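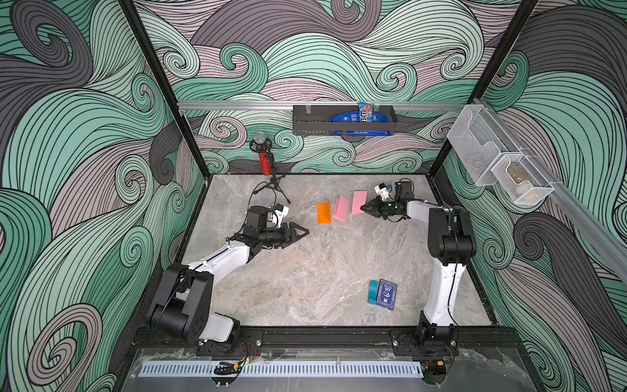 *Both arms in the Murer enclosure, right gripper over by the pink blocks.*

# Murer two-arm bench kit: good arms, and one fault you should know about

I've had this kit on my bench since last July, so this isn't one of those reviews where somebody opens the box and gives it five stars before lunch. I've run it a lot. I like it a lot, mostly! But I had a gripper fault that scared me a little, and I went looking for a review that mentioned it before I wrote this one and couldn't find any.

Quick background. The kit is two arms on a shared front rail, a parallel gripper on each, and a little camera on each wrist. I bought mine through Lemaire for $3593, with the enclosure panels extra. The swirly green and pink covering on the walls is my choice and I will not be taking questions (okay, one: yes, I'd pick it again). I use the setup for pick-and-place practice with whatever fits on the floor. Foam blocks, tape, a box of cards, snack bags.

## The fault

I was running a plain sorting routine, pick up a block with the right arm, set it down at the back, repeat. On cycle 48 the gripper closed on the foam and just kept closing. The software said "grip OK" the whole time. I hit stop in the app and the arm stopped moving, great, but the fingers stayed clamped down hard. The block came out with a dent that took all evening to puff back up.

Foam is foam, who cares. But I'd had my hand in there a minute before to straighten up a block, and the thing that bugs me is that the stop button in the app only stops the arm joints. It does not release or cut the grippers. I read the manual twice and it's in there, sort of, in a footnote under a table. A footnote! For something with fingers!

I got it to happen again four more times over the next couple of weeks. Always the right arm, always after it had been running a while. The left one has never done it.

## What support said

I emailed Murer and got a form reply asking if I had tried restarting it. I had. Then I tried Lemaire and got passed along to Pentti Hirvonen on their repair desk, who was great. He had me log the motor current on both grippers and send him the files, and he spotted it right away: the current reading on the right side would freeze at one value and never update, so the controller thought it was still squeezing gently and kept pushing.

He blamed the connector at the base of the arm. Mine was seated but not clicked, and the vibration had been working it loose. I reseated it, put a dab of hot glue on the housing, and ran 200 cycles with no trouble. Then he sent a new lead anyway, which took 13 days to show up, and I've been fine since.

So a small cause. Still, a dropped sensor signal should make a gripper quit, and on this kit it makes the gripper squeeze. Firmware should catch that. I've asked Murer twice if a fix is coming and haven't heard back.

## What I'd do if you buy one

- Push every base connector until it clicks, then tug it.
- Get a real power cutoff you can slap. I added an Anow switch on the supply line and it kills everything, grippers included.
- Hands out while it's powered. I got lazy about this and I've stopped being lazy.
- Turn the grip force limit down from the default. Foam needs hardly any.

## The rest of it

The arms themselves are lovely. Smooth, repeatable, quieter than the old Flerthorpe pair I sold to pay for these. The wrist cameras are easy to aim and haven't drifted. My one other gripe is the cables up at the wrist, they loop out farther than I'd like and I'm always planning moves to keep them from snagging.

Three and a half stars. It was headed for four and a half before the gripper business, and I'll bump it back up if they ever put out that firmware.

*Updated April 24, 2019, after swapping in the new lead.*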